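Clomholm Tabletop: hand-held gripper demonstrations

README and data card, version 9

What you are getting

Clomholm Tabletop is a set of 1,497 demonstrations of small household jobs, done by people holding gripper tools over a table. The people supply the brains and the wrists. The gripper supplies two black fingers and a camera, and the policy you train on the result is supposed to supply the rest. We wish it luck.

The release was collected at our Stostdale room. It replaces version 8, which you should delete, along with any fond memories of its timestamps.

Tasks

There are 31 tasks. Most involve taking an object from one place and putting it in another, the basic unit of both housework and robotics. The grooming group (brush, comb, hair clips, things that go in cups) is the largest and the most useful. The folding group is the smallest and will remain so until somebody volunteers to do more folding.

Each task has a one-line instruction in tasks.txt. Collectors were told to follow the instruction and otherwise behave normally. Interpretations of "normally" vary, and the variation is in the data.

Folder layout

episodes/ has one folder per demonstration, numbered in the order recorded
tasks.txt holds the instructions
splits/ holds train and test lists
calib/ holds camera and finger-width calibration, one file per tool per day
notes/ holds free text from collectors, lightly edited for language

Inside each episode folder you will find the wrist video, the tool pose, the finger opening and a small file of labels. If the label file says "retry", the collector missed at least once and kept going. We left these in on purpose. A robot that has only watched perfect grasps has no plan for Tuesday.

How it was recorded

Collectors worked standing up. Before each session they opened and closed the fingers five times, slowly, so the width sensor had something to agree with. Then they did the task, put the tool back on its rest, and pressed the pedal to end the episode. Forgetting the pedal was the leading cause of very long episodes in which a gripper lies still. Those were trimmed by the Prevalen script in tools/, and if you find one it missed, please send us the number and not the video.

Between episodes the objects were moved by hand. We asked for new positions each time. People are bad at random, so expect the middle of the table to be well represented and the far corners to be mostly theoretical.

Splits

The test list has 200 episodes. None of the object placements in it were copied from training on purpose. Use the list as given. If you make your own split, your number is your number, and we would be grateful if it stayed out of the same table as ours.

Loading

The reader is called popescu, after the project it grew out of, and it has kept the name through two rewrites. Install it from the repository, point it at episodes/, and it will hand you synchronized steps. It will also print a warning about frame rates. The warning is harmless and we have stopped trying to remove it.

Poses are in meters, in the tool's own starting frame. Finger opening is in millimeters. Yes, we know.
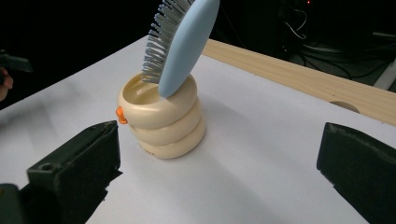 Stostdale, November 2024

Brush-in-container is the task people ask about most, so a few remarks. The container is a stack of three cream rings with a small orange tab on the top one, and it is glossy enough that highlights slide along the curves as the tool moves. Segmentation models enjoy this less than we do. The light blue brush is easy to find by color and harder to get hold of: the bristles fan out on one side and the back of the paddle is smooth, so the two sides want different treatment from the fingers.

Success is labeled when the brush rests in the opening and the fingers are clear of it. Leaning counts. We argued over leaning for most of August and would prefer not to reopen the matter.

Known problems

Backgrounds are dark, sometimes nearly black, and have cables in them. If your policy learns to navigate by cable, it will do well here and nowhere else.

Hands and other tools turn up at the edges of some wrist videos. They are not masked.

The gripping pads wear. Finger width at full close drifts over a long session, and the daily calibration catches only part of it.

Left-handed collectors are underrepresented. The cup tasks show it.

License and contact

Research use is free. Commercial use needs a letter, and the letter needs to say what you are building. Report problems through the tracker, with the episode number in the title. Reports titled "data broken" go to the bottom of the pile, where they have company.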